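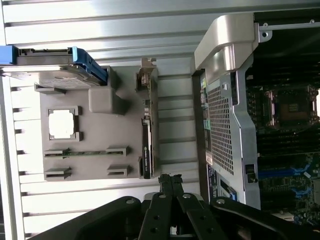 Demo bench at Seidel: the parts panel on the left, the open computer on the right, gripper coming in from the bottom.

Automation in Practice, Handout 6
Notes from the Seidel visit

Hi all. A few of you couldn't make the trip, and a few of you who did were stuck at the back behind Xolani (sorry, Xolani, you're tall), so I've typed up my notes. Please read them before we meet again in January. Your write-ups build on this one.

What they do there

Seidel tests robot arms for taking computers apart and putting them back together. Think of a repair shop with a big pile of machines that all need the same part swapped. Ginevra Melis ran our demo, and she was very patient with us! She told us the shop handles 3,000 machines a year by hand right now, and they want the arm to take over the dull part of that. The fiddly part stays with people for the moment.

The panel

I want you to think hard about that gray plastic panel, because to me it was the best idea in the building. It's a holder with shaped cutouts, tabs and slots, and each part gets its own spot. The hard drive sits at the top in its carrier, with the bright blue caddy handle. A thin green board goes in the long slot lower down, and the expansion card stands upright along the right edge. So the robot doesn't have to hunt through a bin. We talked about this in week two under "fixtures" and I got a lot of blank looks, so now you have a real one to hang the word on.

Keabetswe asked why they don't just use a smarter camera and skip the panel. Ginevra's answer was that a piece of molded plastic is cheap and never needs a software update. I wrote that down twice.

Reaching for a card

An expansion card is an awkward thing to grab. It's thin, there's a metal bracket at one end, and you don't want to squeeze it where the small components are. Before you read any further, sketch where YOU would put two fingers on it. Then think about what happens if the fingers come in a little crooked. Ginevra said the arm runs slowly near the card on purpose, and that most of her tuning time went into the last little bit of the approach.

Now look over at the computer side. There's the carrying handle across the top, the metal cover with its grid of square holes, and the motherboard with the blue latches on the memory slots. All of that is stuff the arm could bump into. Planning a path around it is our next topic — bring your notes on clearance.

Things people asked

Yến wanted to know how they teach a new task. A person guides the arm through it by hand, 16 times for a simple one, and then they let it try alone at low speed.

Thulani asked what happens when the grip slips. The arm stops and waits for a person. It doesn't guess.

I asked about cost and got a polite smile.

For your write-up

Pick one part from the panel or the computer. Tell me how a two-finger gripper should hold it, which way it should approach, and one thing that could go wrong. One page, drawings welcome, messy drawings also welcome. Peria and Budano are both covered in the course reader if you'd like to compare another shop's setup, but you don't have to.

Questions go to the class board, please, so everyone sees the answer.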